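**브럴비, 손에 쥐는 그리퍼로 작업을 가르치는 시연 수집 키트 'Loline' 8월 출시**

로봇 교시 장비 업체 브럴비(Brullby)는 사람이 직접 손에 들고 작업을 시연하면 그 동작을 로봇 학습용 데이터로 기록하는 키트 'Loline(로라인)'을 8월부터 공급한다고 밝혔다. 같은 시기에 원격 조종 방식의 교시 소프트웨어 'Sebastian(세바스찬)'도 새 버전으로 배포된다.

Loline은 양손에 하나씩 쥐는 그리퍼 두 대와 작업대 프레임, 기록용 소프트웨어로 구성된다. 작업자는 그리퍼로 물건을 집고, 옮기고, 내려놓는다. 그동안 그리퍼의 위치와 방향, 손가락이 벌어진 정도가 시간 순서대로 저장된다. 시연하는 자리에 로봇 팔은 필요하지 않으며, 저장된 기록은 나중에 같은 형태의 그리퍼를 단 양팔 로봇의 학습에 쓰인다.

브럴비는 그동안 원격 조종 장비를 주로 판매해 왔다. 조종자가 리더 암을 움직이면 떨어져 있는 로봇이 따라 움직이는 방식이다. 로봇의 관절 한계와 실제 반응이 데이터에 그대로 담기는 장점이 있지만, 로봇 한 대에 조종자 한 명이 묶이고 처음 다루는 사람은 익숙해지는 데 시간이 걸린다.

제품 개발을 맡은 샤람 닉자드(Shahram Nikzad) 수석 엔지니어는 "튜브처럼 눌리는 물건을 집을 때 원격 조종으로는 힘을 어느 정도 줘야 하는지 감을 잡기 어렵다는 의견이 고객사에서 계속 나왔다"며 "그리퍼를 손에 쥐면 물건이 닿는 느낌이 손잡이로 전해지기 때문에 시연 속도가 평소 손동작에 가까워진다"고 말했다.

두 방식의 데이터는 같은 파일 형식으로 저장된다. 손으로 시연한 기록을 먼저 모으고, 로봇이 자주 실패하는 구간만 Sebastian으로 원격 교시해 덧붙이는 것도 가능하다. 회사는 도입 초기 고객에게 이 순서를 권장하고 있다.

시범 운영은 생활용품 포장 업체 하레몬트(Haremmont)의 교육실에서 진행됐다. 하레몬트 직원 19명이 참여해 세면용품을 용기에 담고 꺼내는 작업과 작은 상자를 정리하는 작업을 시연했다. 참가자 대부분은 로봇을 다뤄 본 경험이 없었다. 사전 교육은 한 사람당 30분이었고, 교육을 마친 뒤 바로 기록에 들어갔다. 한 작업당 수집한 시연은 30회 이상이다.

하레몬트에서 시범 운영을 담당한 칸델라 코르데로(Candela Cordero) 공정 관리자는 "포장 담당자가 평소 물건을 어느 쪽으로 잡고 어떤 순서로 넣는지를 따로 문서로 옮기지 않아도 됐다"고 말했다. 그는 그리퍼 케이블이 소매에 걸리는 경우가 있었고, 양손을 교차하는 동작에서는 위치 추적이 끊겨 다시 시연해야 했다고 덧붙였다. 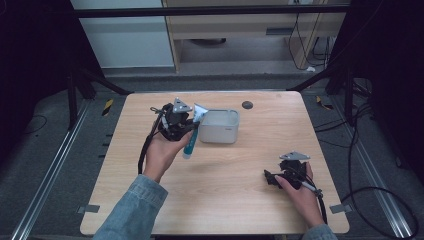
브럴비는 이 의견을 반영해 출시 제품의 케이블 고정 위치를 조정하고, 추적이 끊긴 구간을 작업자에게 바로 알려 주는 기능을 소프트웨어에 넣었다. 해당 구간은 기록에서 자동으로 제외하거나 검토용으로 따로 남겨 둘 수 있다. 기록 하나가 끝날 때마다 작업자가 성공과 실패를 표시하는 화면도 단순하게 바뀌었다.

Loline은 유선 제품으로 공급된다. 무선 제품의 출시 계획은 정해지지 않았다. 설치와 초기 보정은 브럴비 기술팀이 현장에서 지원하며, 첫 공급 물량은 5세트이다. 기존 Sebastian 고객은 추가 비용 없이 새 버전을 내려받을 수 있다.

펠리시다드 마르케스(Felicidad Marquez) 브럴비 대표는 "원격 조종 제품의 판매와 지원은 그대로 이어진다"며 "작업 종류에 따라 어느 쪽이 맞는지는 현장 상담에서 함께 정하게 될 것"이라고 말했다.

**제품 및 시연 신청 문의**
브럴비 홍보팀 에일린 아벨라(Aileen Abella)

**기술 문의**
브럴비 고객기술지원팀 준 라유그(Jhun Layug)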